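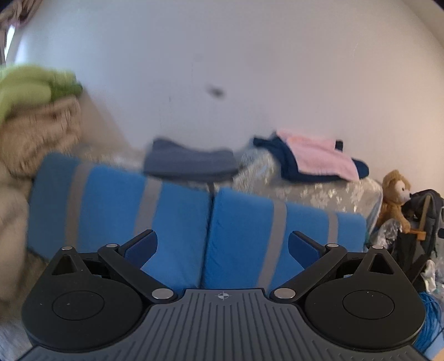
Can a machine tidy a bedroom yet?

Parts of the job are within reach, such as picking up one soft item and moving it a short distance, but a full room put in order without help is still beyond the systems we have tested.

Gusis Bedroom Chores, data card
Release 3

Summary
Gusis is a collection of short recordings of bedroom chores carried out by people using hand-held grippers. It covers bedding, clothing, cushions and the small items found among them. The collection was assembled at Pultness to support the study of soft-object handling in occupied homes. No items were bought or arranged for the recordings.

Contents
The release holds 700 recordings from 25 homes. Each one is filed under a single chore name: gather, fold, turn right side out, stack or put away. Recordings with more than one chore are filed under the first.

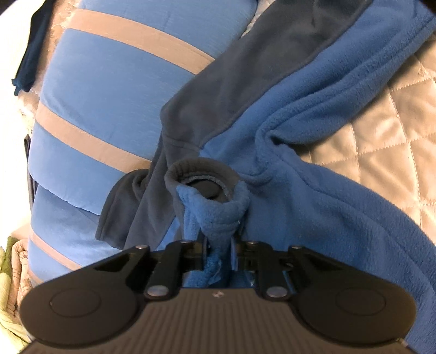
Prepared by Marisol Sánchez, Pultness
Thursday, December 3, 2020

Why clothing is treated separately
Fleece and other thick garments account for most of the difficulty reported to us. A pinch on a fold may hold one layer or several, and the camera view seldom settles the matter. A cuff or sleeve opening can look much like a pocket or a gap between two folds. Garments lying on bedding add a further problem, as the gripper may take hold of the cover beneath.

State of the work
The Trummer baseline was trained on Release 2 and tested in October. It completed the gather chore in about half of its trials. Folding was completed in 8 percent, and no trial of turning a garment right side out succeeded. These results apply to single garments only. We have no result for a mixed pile and advise against inferring one.

Intended use
Research on grasping, cloth handling and chore planning. The collection should not be used to certify a product for home use.

Known limits
Motion blur is common near the start of a recording. Lighting beside windows is often too bright. Chore names were assigned by one reader and have not been checked by a second. Homes with young children are overrepresented.

Related files
The Atora viewer opens all recordings in this release. Releases before this one use an older folder layout and must be converted first. See CONVERT.txt.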